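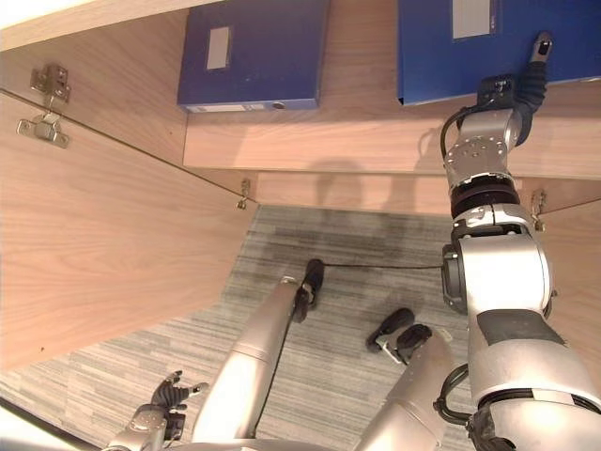
Meriem Morsy said it was the easiest $455 anyone had made out of Hulton since the chook raffle, and that if I wanted to go and watch a grown woman walk around a paddock with two bits of fencing wire I could do it on my own time.

I did it on my own time. It was a Saturday, and I'd have only been cleaning the gutters.

Nabila Bennani had rung me the night before to ask if I'd come out to Skadau and be sensible at her. Those were her words. She had already booked the diviner, she'd paid the deposit, and I think she wanted somebody standing beside her who would disapprove out loud so that she didn't have to. I worked in groundwater licensing, and people assumed I could do that sort of thing on request.

"You know there's no such thing," I said on the phone.

"I know."

"In every proper test they've been given, they've done no better than you would with a dartboard."

"I know that, Sanaa. Bring a hat."

So I stood at the top gate in a hat. The dam had been cracked mud since the winter before last and the sheep were down to what she could water from the tank. The wind was coming off the Benkirane block next door, where they'd ploughed too early, and it tasted of their topsoil.

The diviner turned up in a white ute with a kelpie in the back. I'd been hoping for an old bloke with a forked stick and opinions about the moon. Ilham Slaoui was in her forties, in a work shirt and good boots, and she shook my hand and asked what I did. When I told her, she said, "Oh good," and seemed to mean it, which annoyed me for the rest of the morning.

She took out her wires. She walked north from the gate, slowly, elbows in. The wires crossed near a dead yellow box, as I'd thought they might, it being the only landmark in twenty hectares. If you were going to find something dramatic you'd find it beside the tree.

"There's a bit here," she said. "It's not worth your money, though."

She kept walking. The wires crossed again in the middle of nowhere, on a stony rise I wouldn't have looked at twice. She went over it from four directions. She took her hat off, put it back on, and pushed a tent peg into the ground with her heel.

"Two hundred and nine metres," she said.

I asked how she could tell the depth.

"I count."

"Count what?"

"I just count until it stops feeling like I should."

I looked at Nabila. Nabila looked at the peg.

I want to be fair about this, and I've had a few years to practise. Most of the district sits over the same fractured rock. Put a hole down far enough and you'll generally get wet, and the trouble is in how wet, and whether the sheep can drink it. A diviner in Hulton has much the same job as somebody in Vancouver predicting rain. She picks a spot, the driller drills until there's water, and everyone remembers where she was standing. If the hole's dry, the driller went off plumb, or stopped too soon, or the client lost heart. I said all this in the kitchen afterwards over a plate of date slice, and I said it well.

"So I shouldn't drill," said Nabila.

"I'm not saying that. I'm saying get a survey done and drill where the survey tells you."

"What's a survey cost?"

I told her. She got up and refilled the kettle, using less water than it wanted.

Okow Drilling came in April. Nabila had put them on the peg. I'd lent her a page of reasons not to and she'd stuck it on the fridge, under a magnet shaped like a pineapple, where it stayed for as long as I knew that fridge.

I took the day off. I told Meriem it was a dental thing.

The rig was loud and dull, as they are. By lunch they were through the clay and into rock and the cuttings were coming up grey and bone dry. At 100 metres the driller, a boy of perhaps twenty-five with zinc across his nose, walked over to ask whether she wanted to keep going, as she was paying by the metre. He had the manner of someone who'd been taught to ask it gently.

"Keep going," said Nabila.

I went and sat in my car. I ran the numbers on the back of a parking notice and then I wished I hadn't. If it was dry at two hundred she'd have spent the ewes. If she stopped there, she'd have spent them for certain and never know. It's exactly the hold that a confident stranger gets over you. It wouldn't matter that Ilham Slaoui was polite, or that she'd declined a second piece of slice. I had my speech ready by three o'clock and I'd taken the unkind bits out.
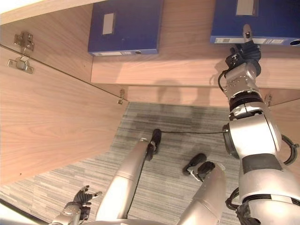
At ten past four the note of the rig changed. I'd like to report that I noticed, but it was the kelpie-coloured dog from next door who stood up first, and then the boy lifted a hand, and then there was brown water all over the rise, and Nabila was walking backwards away from it with her forearm across her mouth.

They called it at 211 metres.

"Two out," I said, when I could get close enough to be heard.

She laughed so hard she had to hold on to the fence.

The water tested well enough for stock and just well enough for the garden. She ran a poly line down to the troughs within the week. In Hulton the story went around without the two metres in it, naturally. At the bakery it was bang on, and by the time it reached my brother-in-law the wires had bent themselves double.

I went back to work and did something I'm not especially proud of. I pulled every completed bore for that side of the range and looked at the depths. It took most of a fortnight of lunches. I had an idea of what I'd find, and I found it: a scatter of older holes along that line, several of them striking at close to the same level, one just over the boundary on the Benkirane side, drilled when I was in primary school. Anyone could have asked to see the records. Anyone who'd had a look would know that two hundred and something was a good bet on a stony rise up there.

I printed the page for the Benkirane hole and drove out with it on the passenger seat.

Nabila read it standing up. She had tomatoes in by then, and a hose running on them, which I hadn't seen at Skadau in years.

"So she did her homework," she said.

"She read it off a government form. Then she went for a stroll with some wire."

"And charged me less than the survey."

"That isn't the point."

"What is it, then?"

I said the point was that she'd been told a story. She could have had the same hole with the form in her hand and known why it was there. Next time, for the next person, the rise might be wrong, and there'd be no form, only the wires and somebody counting until it stopped feeling like she should.

Nabila folded the page and put it in her shirt pocket. She asked if I'd shown it to Ilham. I said I hadn't, but that I'd thought of asking her straight out whether she'd ever been in to look at the bore records.

"And if she says no?"

"Then she's fibbing."

"Right," said Nabila. She moved the hose along to the next plant.

I did ask, as it happens, at Shabnam Jadoon's clearing sale that spring. Ilham was looking over a box of shearing combs. I asked it lightly, as though it had only just come to me. She thought about it for longer than I expected.

"I've got a cousin who drills," she said. "You hear things. I couldn't tell you what I know and what I don't, by now."

Then she asked me whether I thought fifteen dollars was too much for the combs. I said it was, and she bought them anyway.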